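Questions People Ask Me About the Kitchen Recordings

I run the kitchen sessions for the Grerent project, and I get the same dozen emails over and over, so I finally typed up my answers in one spot. If yours isn't in here, write to me anyway, I like getting mail. Last updated in April.

So what do you do all day?

I collect examples. A person drives the robot arm through a small chore, we record what the cameras see and how the arm and the fingers move, and that recording becomes one example. Pile up enough of them and the learning system starts to pick up how the chore goes. My part is deciding which chores, setting up the counter, driving some of the runs myself and then (the long part) going through everything afterward and tossing the bad ones.

Why a kitchen?

Kitchens are a mess in a useful way! There's shiny stuff, dark stuff, round stuff, things standing in front of other things. We started at a bare table in the Jitville office and the system got very good at bare tables. Then we put it in front of a counter with a toaster on it and it was lost. So we moved to a furnished kitchen and we've stayed put.

What counts as one example?

One chore, start to finish, with the arm beginning in its rest pose and ending there too. For the bowl chore that means reaching out, closing the fingers on either side of the bowl, lifting, moving, setting down, letting go and backing off. If the driver stops to think for a long time in the middle, I usually cut it, because the system will happily learn to stop and think too. A little hesitation is fine. I used to be stricter and I regret it.
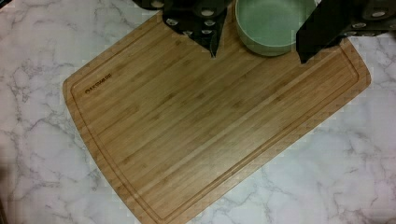 How long is a typical run?

Most bowl runs come in under 30 seconds. Drawers take longer, and anything with a lid takes longer still. There's no hard limit, but if a driver is past a minute on a bowl I'll call it and we reset.

How many examples do you need for one chore?

I wish I had a clean number for you. For the bowl chore we kept 385, out of 600 recorded. We could probably have gotten by with fewer if the first batch had been more varied. A lot of that batch was me putting the bowl back in nearly the same place every time, since that's what a tidy person does, and I am sadly a tidy person.

What do you mean by varied?

The bowl goes in a different spot. The cutting board gets turned a bit. Stuff on the back of the counter trades places. We also change the lights, and we switch drivers, which matters more than I expected. Everybody has their own way of coming in on a bowl. Hendrik Visser swoops. I creep. The system needs to see both or it gets weirdly attached to one of us.

Do you plan the changes or just shuffle things?

Both. There's a printed sheet with 9 starting layouts and we rotate through them, and between those the driver can nudge whatever they like. When I left it all up to people they drifted back to the same comfortable setup. When I planned every single placement, it took forever and everyone hated me. The sheet is the compromise.

Why leave all that clutter out?

People ask this one a lot, usually with a slightly worried tone about the state of the counter. I want the appliances out. I want the canisters lined up at the back and the fruit wherever the fruit lives. A system that has only seen one bowl on one board thinks the world is a bowl and a board, and the first time it meets a lidded pan sitting nearby it may go for the pan. The drawer chores need it too, since the arm has to come down over a full counter to get anywhere near the handle.

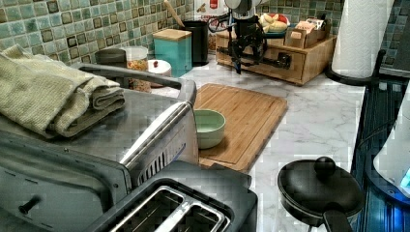
It does make resets slower, I'll admit. Bump one thing and you've got to decide whether to put it back or live with it, and my rule is live with it, unless it's going to fall. I write a note in the log and we keep rolling. Cunden (that's our logging tool, named by someone who has since left and took the explanation along) lets you tag a run while it's still going, so you don't need to remember any of this at the end of the day.

Do you keep the failed runs?

Yep, in their own folder. A dropped bowl isn't something I want copied, but those runs are handy for teaching the system to tell when a chore went wrong. The ones I really love are the near misses, where the grip slips, the driver notices and fixes it. Those stay in the main set. It has to learn to recover from somewhere.

Is driving the arm hard?

The first hour is awful and then it clicks. You'll overshoot, you'll pinch the rim at a funny angle, you'll close the fingers on air and feel silly. Almost everyone I've trained was making usable runs by the second afternoon. Gamers aren't any faster at it, by the way. Knitters might be, but I've only had a couple.

Why two camera views?

The one near the fingers is great for the last few inches of a grasp and hopeless for finding anything across the room. The wider one is the opposite. We record them together and line them up by time. If either one drops out partway, the run gets thrown away, no arguing. I've tried to rescue those and it was never worth the evening.

Can I use the recordings?

The bowl and drawer sets go out through Mabaso, our shared archive, once they've been checked. Send me a line saying what you're working on and I'll set you up with access. Please read the notes file before you write to me about missing runs! The gaps in the numbering are the ones I tossed.

Can I come drive for a day?

Sure, if you can get yourself to us. Mornings are best, we start at 9. Wear sleeves that don't dangle and eat first, as the food on the counter is off limits until the session's over.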